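Wrist cable snagging on gear cell, reroute or shorten?

brovach_bench
Posts: 1716
Thursday, 8:40 am

Looking for opinions on cable dressing. We run one arm on a gear placement job, two spur gears and a peg on a white ring-shaped disc, all sitting on a dark mat. The actuator and a small sensor are on top of the wrist, so every cable has to get past both of them. Last month the connector on the outer loop worked loose after some 30 hours of running. I reseated it and it held for 18 hours, then the same fault came back.

Right now there's one loop going up over the actuator to the sensor and a wider one out to the side of the wrist. The gripper works pointing down, close to the disc, and the wide loop reaches out toward the disc too.
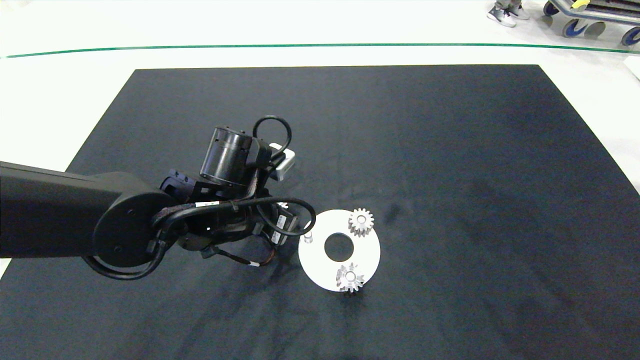

Gatchalian
Shorten the side loop. A loop that wide swings every time the wrist turns, and the connector takes the load. We took ours in until it just cleared full rotation and have had no connector faults since spring.

heltham_maint
I'd be careful with that. If you take out slack and the program changes later, you pull the connector instead of shaking it. Leave the length alone and put a strain relief on the bracket first. Then jog joint six to both limits by hand at low speed and watch where it goes tight.

brovach_bench
The bracket has cut-outs in it, so a tie would be easy. What's the preferred tie? I've been using plain nylon.

heltham_maint
Hook and loop for the moving parts. Nylon bites into the jacket if you pull it down hard. Nylon is fine further back on the arm.

Gatchalian
Still think you're treating the symptom — a long loop is a long loop. Tie it down and you've only moved the place where it flexes.

starnomura_tom
Check the thin one with the white sleeve hanging under the wrist as well. We lost a morning to one like that catching on a part. Ours is tied up at 37 mm below the flange now and stays out of the way.

brovach_bench
OK. Strain relief on the bracket and the thin cable tied up today, length stays as is for now. If it faults again I'll shorten the loop and post what I find.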